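Crossing the Jurlow Plateau by Road in Winter

By Mhairi Strachan
Mar 2, 2023

The road from Drurkville to Wakham climbs steadily for its first third, runs level over the Jurlow plateau, and drops to the coast in a series of hairpins. In summer it is an ordinary two-lane highway with good pavement and a lot of camper vans. From November until the spring melt it is a different proposition, and the highway department treats it as one. Plowing stops at dusk. The gates at either end close when the wind gets up, and they may stay closed overnight.
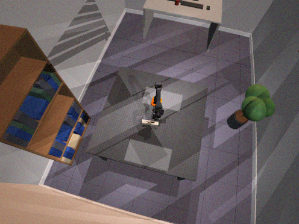 4 min read

Most drivers who get into trouble on the plateau do so for dull reasons. They start late, they start with half a tank, or they trust an arrival time worked out by a phone for dry pavement. The summit sits at 2,000 feet, which is not high by mountain standards, but the ground on both sides is open and there is nothing to stop drifting snow. A clear lane can fill in between one plow pass and the next.

Tires come first. All-season tires are legal on the lower sections. Above the Drurkville gate the posted requirement is winter tires or chains carried in the vehicle, and the gate crew does check. Chains should be fitted once at home, in daylight, before they are needed. The cross pieces go over the tread with the smooth side of the hooks against the rubber. Drive a short distance, stop, and take up the slack. On a front-wheel-drive car they go on the front. On an all-wheel-drive car, follow the owner's manual, as clearance behind the wheel varies and a loose chain can cut a brake line.

Eilif Dalen drove a plow on the western side for many winters and now runs the tow service out of Wakham. His advice concerns speed on the descent. "Pick your gear at the top and leave it alone," he says. "If you are braking into the second hairpin, you picked wrong." Automatic transmissions with a manual mode should be held in second for the hairpins. Cruise control should be off for the whole crossing.

Fuel is sold at both ends and nowhere between. Cold weather, headwinds and low gears all raise consumption, and a closed gate can mean hours of idling. Fill up in Drurkville even if the gauge suggests otherwise. Drivers of electric cars should leave with a full charge and warm the cabin while still plugged in. The chargers at Wakham are behind the ferry office, and one of the units was out of service when I passed through.

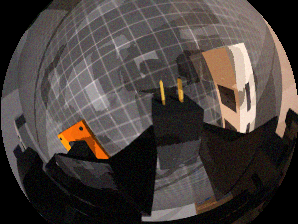 A simulated view with two prongs at its center.

Cell coverage is patchy. There is a usable signal at the Drurkville gate, another on the high ground past the Teoh turnoff, and then none until the second hairpin on the way down. Download maps beforehand. Paper maps of the district are sold at the gas station and show the emergency shelters, which most phone maps leave out.

The shelters are plain huts with a bench, a stove and a wood box. They are left unlocked all winter. Annag Kerr, who keeps the logbook at the Teoh hut, asks that anyone who uses the stove close the damper before leaving and write down what wood they burned. The hut is set back from the road on the north side, behind a line of snow poles. In poor visibility it is easy to drive past, so watch for the double reflector.

If the car stops and cannot be moved, stay with it. Clear the tailpipe before running the engine, run it for short spells, and open a window a little on the side away from the wind. Switch on the hazard lights when another vehicle is near and save the battery the rest of the time. A bright cloth tied to the antenna is easier to see than a dark roof under snow. 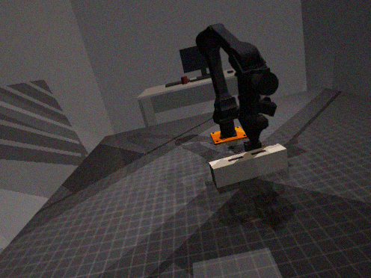
Mhairi Strachan

The eastbound crossing is the better one for scenery, with the light behind you in the afternoon and the long view over Jurlow Lake opening after the Teoh turnoff. There are 2 pullouts on the plateau that are plowed in winter. Use those. The others look firm but have a soft shoulder under the crust, and Dalen says they account for a large share of his calls.

For a place to stop, Effie Chisholm's guesthouse in Drurkville stays open through the season and serves supper late when the gate has been closed. Rooms at the back are quieter. In Wakham the choice is narrower, and it is worth calling ahead if the ferry is not running. Gate status is posted on a board outside the guesthouse and read out on local radio each morning before the first plow goes up.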